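Lists > fivside-teleop > Archive > Cloth tasks
May, posted 4:20 pm by Rongrong Peng

Re: grasp point on the orange cloth

On the fivside-teleop list, Goel wrote:

> We replayed 245 of the Morden demonstrations and the policy still
> closes on one layer about as often as on the fold. Did the operators
> aim for the folded edge every time? The task sheet only says "pick up
> the cloth." Also, which episodes were led by hand and which were done
> over the remote link? The labels don't say.

The task sheet is out of date. Operators were told to take the folded edge from the second batch onward. In the first batch they took whatever part was nearest, and I suspect most of your single-layer closures come from there. Filter on the batch field before you retrain.

Of the 245, 223 were driven with the leader arm over the link. The rest were led by hand, with the operator holding the wrist. Brerkix has the list and will add a column for it. I would keep the hand-led ones out of the first run - the finger command in those was keyed in separately and lags the arm.

The grasp we want has the fold standing up as a ridge, with its high point at the fingertips and the blue cloth left lying underneath.
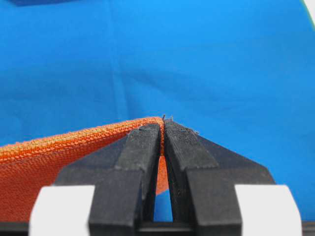 Settings for the next batch

1. Come down with the fingers open and the gap lined up across the fold. Stop when the tips are on either side of the lip.

2. Close at the slow rate. On the leader arm this is trigger position 4. The faster positions tend to push the fold away before the tips meet.

3. Hold for 7 frames before lifting. Without the hold, the close and the lift run together in the action trace and the segmenter puts the boundary in the wrong place.

4. If only the top layer is caught, open, back off and try again in the same episode. Mark it "regrasp." Do not delete it.

5. Wipe lint off the fingertips between sets.

Goel, can you send me the episode numbers for the single-layer cases? I want to check them against the batch field before we ask Morden for more operator time.

Rongrong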